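News from the two-arm table: which fingers should we keep?

As many of you know, since the spring we have been comparing two sets of fingers for the small arms in the Bunlow room. The first set is the long flat one that came with the arms. The second set is called Brirneo, after the workshop that cuts them for us, and it has a shorter and thicker tip. Several readers wrote to ask how the comparison is going, so I will try to give a fair account of it. It is not finished, and the numbers will change a little before we close it in November.

The task is simple to describe and quite difficult to do well. Dishes must be moved between a table and a drying rack, and sometimes one arm must pass a dish to the other arm. We planned 400 trials for each set of fingers. At the time of writing we have done all 400 with the flat set, but only 169 with the Brirneo set, so please do not compare the totals yet.

The passing is where most of our time goes. When only one arm is involved, a small error of position is forgiven, for the dish can turn a little between the fingers and nothing bad happens. With two arms the same error becomes a pull. Each arm believes it knows where the dish is, and if they disagree by a few millimetres, the motors become warm and one of them stops with a fault. We saw this much more often than we expected with round dishes and very seldom with the flat ones.

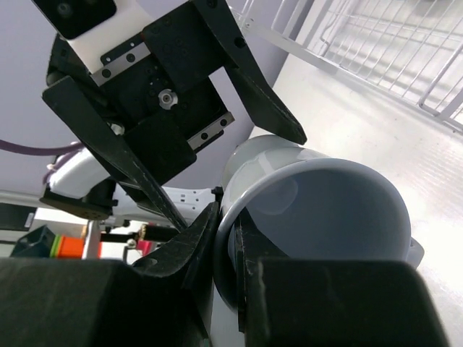

Azimi, the controller we use for both arms, gives us two ways to treat this problem. In the first way, both arms stay stiff and we trust the calibration. In the second way, the receiving arm becomes soft for a short moment, until its fingers are closed, and then it becomes stiff again. The soft way is slower. It also needs a good value for the closing force, and this value is different for each set of fingers, a thing we learned only after we had lost one full afternoon of trials. Gilang Yusof wrote a small script which finds the value by itself. It closes the fingers many times on a block and reads the current each time. Please use his script and do not copy the numbers from the old sheet on the wall, they were measured before we changed the left wrist motor.

About the wrist cameras I have a request. The lens is very near to the fingers, and in many recordings the nearest finger is not sharp. This does not disturb the operator, who looks mostly at the tips, but it disturbs our contact detector, which was trained with sharper pictures. We would like to try a lens with a shorter focus distance. If your group has one which you do not need until the end of the year, we would be glad to borrow it for two weeks.

The camera that looks at the whole table gives us no such trouble. We moved it a little higher in the summer, and now both grippers stay visible during nearly the whole task, also when one arm reaches to the back corner.

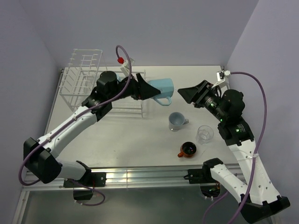 Choosing the dishes took more discussion than choosing the fingers. At the beginning we used mugs only, and the results were too kind to both sets. Now we mix the materials and the sizes, so a clear plastic cup can stand beside a ceramic mug and a smaller cup, while one gripper holds a light blue pitcher by its body. The clear cup is the hardest for the cameras and the pitcher is the hardest for the arms. I was against the pitcher at first, because its weight is not in the middle, but I have changed my opinion, it shows a weak grip very early.

A word about the recordings. We now have some 3,000 short clips, and they are stored on Murkness together with the joint positions and the motor currents. Of these, 1,006 have been checked by a person and have a note saying whether the dish slipped, turned or stayed as it was. The others have only the automatic note, and you should be careful with it. If you can give one hour to checking, write to Gilang and he will send you a folder and the short instructions.

My own impression so far is that the flat fingers are better for thin rims and the Brirneo fingers are better for handles. I would not like to decide before the second set has done its full number of trials. Until then, please leave the Brirneo fingers in their box after use, with both screws, and write the hour in the log when you change from one set to the other. Last month two changes were not written down and we had to repeat those trials.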